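Teaching Fumby to line up its clocks

I promised my friend Adwoa Tetteh I'd finally write up what I've been doing with my evenings, so get comfortable, this one wanders a bit. Fumby is the little tool I've been building to take recordings from several cameras and stitch them onto one timeline, and this month it has mostly been teaching me patience.

The task itself couldn't be plainer. There's a small box, a white bin, and a pair of hands wearing or holding grippers. 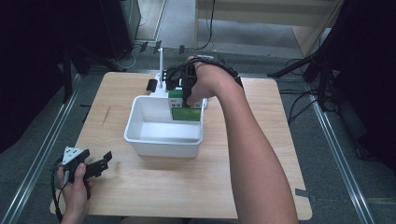 Where the time goes

Each camera keeps its own clock, and the clocks drift. My longest recording has 3,506 frames, and by the end of it the head view and the gripper view disagreed by 2 whole frames – enough to have the jaws closing before the hand gets anywhere near. I tried a straight-line fit first, and it was lovely for about 600 frames and then it wasn't.

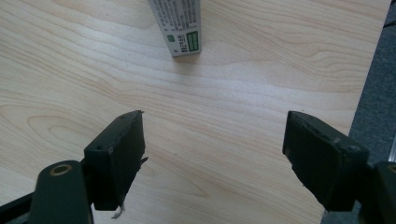
Zdenka Nikolovski suggested I fit the drift in short pieces and let them overlap, and bless her, that did it. Frame 409, my old troublemaker, now lands right where it should. I still want to redo the config loader (it's a mess, I know!) and then start on the planner – but that can wait for another cup of tea.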